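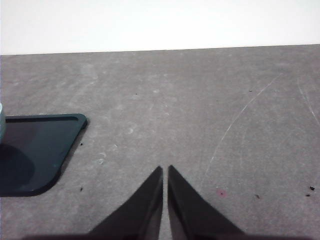 Figure 7.1 A gray work surface against a matte white wall. Lighter patches and smudges are scattered over the surface, mostly toward the center and left.

Chapter 7
Surface Condition and Cleaning of Interior Finishes

Key terms: soil, residue, stain, wear, gloss, haze, dwell time, test area, neutral cleaner

7.1 Introduction

The finish of an interior surface is the part of a building that its users see and touch most often. It is also the part most likely to be treated without a record. Walls are repainted, counters are wiped with whatever product is at hand, and the original condition is lost within a few years. Chapter 6 dealt with the selection of finishes. The present chapter deals with what happens to them in use, and with the methods by which their condition is judged and restored.

Four kinds of change are considered. Soil is foreign matter that rests on the surface and can be removed without altering it. Residue is matter left behind by an earlier cleaning, usually a thin film of detergent or polish. A stain is color that has passed into the finish. Wear is loss of the finish material. The four often occur together, and on a mottled or medium-toned surface they can be hard to tell apart by eye. A pale patch on a gray counter may be residue, dry dust, or an area where the top layer has been rubbed thin. The treatment differs in each case, and the wrong treatment can make the patch permanent.

7.2 The Brumilville Survey

Much of the working data in this chapter is drawn from a survey of school and office interiors in Brumilville, directed by Taner Tekin. The survey covered 178 rooms and produced 1,199 separate surface records. Each record gives the type of finish, its color, the cleaning product in regular use, and a condition grade from 1 (as installed) to 5 (finish failed). Rooms were visited in August, when most were out of use, and again during the heating season.

Three results are used later. First, horizontal surfaces received worse grades than vertical ones in the same room, even when both had been installed at the same time. Second, walls with a flat paint finish tended to show damage from cleaning before they showed damage from soil. The usual form was burnishing, a local rise in gloss caused by rubbing. Third, where two or more cleaning products were in use in the same room, residue was recorded more often than any other defect.

The grading method used in the survey is known as the Kahraman scale. It is set out in full in Section 7.5, with worked records.

7.3 Light and Viewing Angle

A condition grade depends on the light under which it is made. Diffuse light from overhead hides haze and shallow scratches. Light from a low angle, nearly parallel to the surface, brings them out, but it also exaggerates texture that belongs to the finish itself. For this reason each surface should be viewed at least twice, once under the normal room lighting and once with a hand lamp held low to one side. Both readings are entered. If they differ by more than one grade, the surface is viewed a third time from the opposite side.

Color must be noted with the same care. White walls take on a tint from nearby floors and counters, and a faint cast along the lower part of a wall should not be entered as discoloration until a white card has been held against it and compared.

7.4 Test Areas

No cleaning method should be applied to a whole surface before it has been tried on a small part of it. The test area should be about the size of a playing card and placed where a lasting mark would be least noticed. The procedure is as follows.

1. Remove dry soil with a soft brush or cloth.
2. Apply a neutral cleaner at the dilution given by the maker.
3. Allow a dwell time of 5 minutes. Do not let the area dry.
4. Rinse with clean water and blot.
5. Grade the area when fully dry.

If the patch is gone, it was soil or residue. If it is unchanged, the test is repeated in a new area with a mild alkaline cleaner. A patch that disappears when wet and returns on drying points to haze or wear, and further cleaning should stop until the finish has been identified by the methods of Section 7.6.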